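Margarida Guerreiro keeps her favorite lines on index cards, and she has more than 200 of them. Her first collection of sayings, Potport, borrows its name from the town where she learned to read, and she talks about it the way other people talk about a new puppy.

"I started copying sentences out of novels when I was 12," she says. "Just the ones that made me stop on the stairs!"

Plenty of those came from fantasy paperbacks (she still rereads them every February), but the book leans on family talk too. Her grandmother had a saying for rain, one for debt and one for bad soup. All three are in there, and the soup one is wonderful. 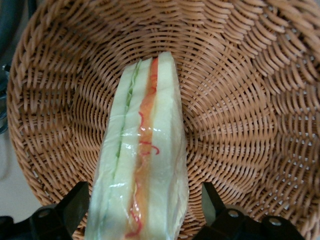 Choosing was the hard part. Her editor, Wanpen Saengthong, wanted 50 sayings per chapter, and Guerreiro kept handing in more. "Wanpen would write 'who said this?' in the margin, over and over. She was right. A quote with the wrong name on it is a sad thing."

So she went back to the sources. One line about courage, shared everywhere under a poet's name, came from a school play put on in Nokemton. She spent 19 days tracking it down and sounds ready to do it again tomorrow.

Does she have a favorite? She laughs — she has been asked before — and picks a short one from her neighbor Gert Radebe: "Sit down before you answer a letter."

"I've read that one out loud at every event," she says. "People write it on their hands."

She is already filling cards for a second book, this time all opening lines.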